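The Year I Learned to Write Letters Again

By Delphine Strickland
Oct 6, 2023

My handwriting is terrible. I want to get that out of the way, because whenever I tell people I've gone back to writing letters they picture a slanted desk and a fountain pen and me in some kind of shawl. I write in ballpoint, at the kitchen counter, usually while pasta water is coming to a boil, and my sister says my lowercase r looks like a bug somebody stepped on.

It started in May with a shoebox. My aunt was clearing out her house in Kokkinos, the little hill town where she taught piano for most of her life, and she mailed me every letter I had sent her between the ages of eight and nineteen. There were 210 of them. I sat on the floor and read until my legs went numb. In one I spend two full pages on a school lunch. In another I announce that I am never speaking to my best friend again, and then there's a P.S. on the back asking if she can come along for the summer!

I couldn't remember the last real letter I'd written. A thank-you card, maybe? So I bought a pack of 50 plain envelopes at Menurico, the stationery place next to my dentist, and made myself a deal that I'd use them up before Christmas.

The first one took me an entire evening. I'd forgotten how to do it. In a text you say a thing and wait, and the other person sort of steers. With a letter you're alone in the car. I wrote to my aunt, naturally, and after "How are you?" I just sat there chewing the pen. Then I told her about the neighbor's cat, Zorby, who had figured out our dog door, and once I had the cat going I couldn't stop. Four pages, both sides.

She wrote back in nine days. I know it was nine because I checked the mailbox every single afternoon like a kid waiting on a decoder ring. Her letter was mostly about tomatoes. It also had a paragraph about my grandfather that I had never heard before, about how he used to walk down to the harbor in his good shoes and carry them home so they wouldn't get dusty. We talk on the phone most Sundays, and in all those Sundays it had never come up.

I've thought about why that is. On the phone we do the news: who's sick, who's moving, what the weather's up to. A letter has nothing to do with the news, which will be stale by the time it lands anyway, so you wander off and find something else.
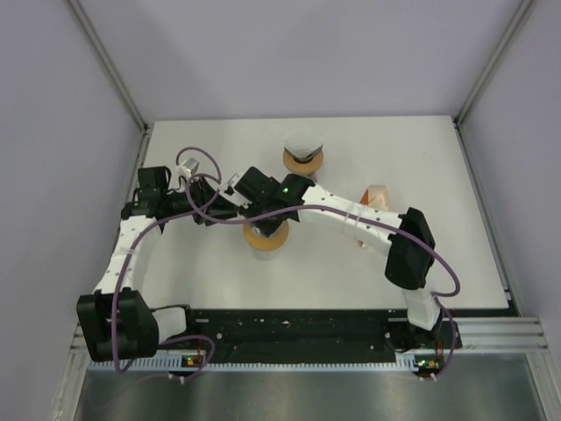
Not everybody writes back, and I've had to get over that. My college roommate answered my three pages with a thumbs-up emoji, and my cousin Lirnar called me in a panic thinking somebody had died. But an old boss of mine, a man I would have sworn had no inner life whatsoever, sent six pages on the birds in his yard, with drawings (pretty good ones!). He and I are on our fourth round now. I know a lot about nuthatches.

If you want to try it, my only advice is to start in the middle. Skip the part where you apologize for not being in touch. Tell them what's on the stove. And buy the stamps before you write, or the thing will sit on your counter for two weeks and by then you'll want to change all of it.

I have eleven envelopes left. One is going to my sister, who lives ten minutes away and has already told me she won't be able to read it.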